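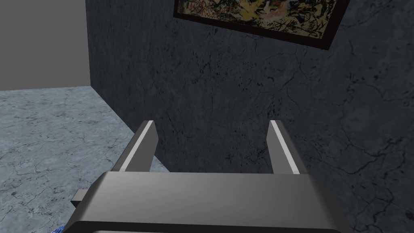

Rendered view: gripper fingers upright, dark grey marbled wall behind

Warnollow Votive Candle Stand, four tiers
Supplied by Dalisby Church Furnishings

Price: £756 including VAT
Delivery: four weeks from order, longer before Easter
Finish: black or dark bronze

The Warnollow is a free-standing votive stand for parish churches, side chapels and hospital chapels. It takes standard tea lights in glass cups on four stepped rows, with a sand tray in front for thin tapers. Orthodox parishes usually order it with the deeper tray, as most of their candles are tapers. Please say which tray you want when ordering. They can't be swapped afterwards, as the fixing holes are in different places.

The frame is welded steel, powder coated. The rows lift out for cleaning. Wax comes off the coating most easily once it has gone hard, using a plastic scraper and then warm water. Don't use wire wool or oven cleaner. The sand should be sieved when it gets clogged with wax and replaced a couple of times a year, more often if the stand is busy.

A locking money box can be fitted to either side. It has a slot for coins and folded notes and comes with two keys. If you already have a wall safe you can leave the box off and take £40 from the price. 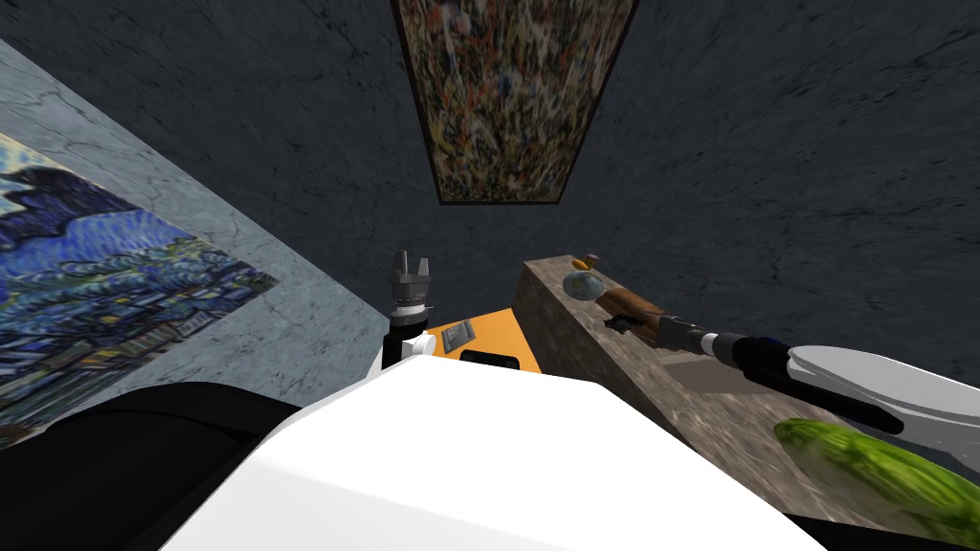
Churches with an uneven floor should order the adjustable feet. Each foot screws in and out on its own, and a stand on old flagstones will need them. On carpet we would ask you to put a stone or metal sheet underneath, and your insurer may ask for the same - check with them before the stand arrives.

Keep the stand well away from curtains, banners and flower arrangements, and do not leave candles burning when the building is locked. Tea lights should always be used in the glass cups.

Also in this range

Baidoo hanging lamp, red or blue glass, with chain. The chain is 2,135 mm long and can be shortened with pliers.
Varow taper stand, round, sand tray only. A better choice for small chapels.
Spare glass cups, clear, red or blue, boxed.
Beeswax tapers, thin. Sold in cartons of 3,100 - smaller packs can be bought from the shop counter but are not sent by post.

Ordering

Orders can be placed by post or email, and we will invoice the parish once the stand has been sent. The stand comes in two parts and bolts together with the key supplied. Orders for Christmas need to reach us by the end of October. Returns are accepted on unused stands in the original packing, with carriage paid by the buyer.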